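The Price on the Quote Is the Small Number
Before you sign for a folding robot, ask who buys the tape

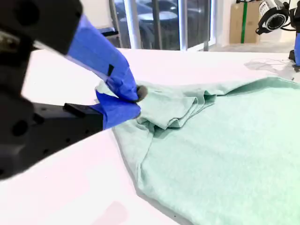

The sales pitch for laundry automation has changed very little since I started covering it. A robot arm folds shirts, the arm costs less than a year of wages, and the rest is supposed to be arithmetic. I have yet to see that arithmetic hold up past the first budget review.

Take Brimton, a uniform rental plant that went shopping last December. Kovent quoted for a two-arm cell. Prarell came in lower, with a monthly lease and a promise of "minimal setup." Both quotes fit on one page, and that should have worried somebody.

Neither page had a line for grippers. Hard fingers slip on cotton, so people wrap them, pad them and swap the tips, and then do it all over again when the padding wears. It's cheap stuff. The technician's time is not, and Brimton had budgeted none.

Then there is teaching the thing. Bhat, the integrator Brimton finally hired, put 576 hours of demonstration and tuning into its proposal. The plant manager's office tried to cut that number in half. I'd have tried to double it. A T-shirt is never in the same heap twice, and a system that does well on one flat shirt under good light may do badly on a warm pile of coveralls at six in the morning.

Ask for a trial on your own garments, in your own building, for 60 days. Ask what happens to the rate when a fold fails – does the arm try again, or does a person walk over? If a person walks over, that person's wages belong in your spreadsheet. Vendors like to leave them in somebody else's.

Brimton's revised budget had 4 lines where the first had one: hardware, training, spares and labor. The payback period went from one year to 3. The plant still hasn't signed, and I can't say I blame it. Kovent's quote expires at the end of the quarter, though I'm told a new one will follow, with a discount.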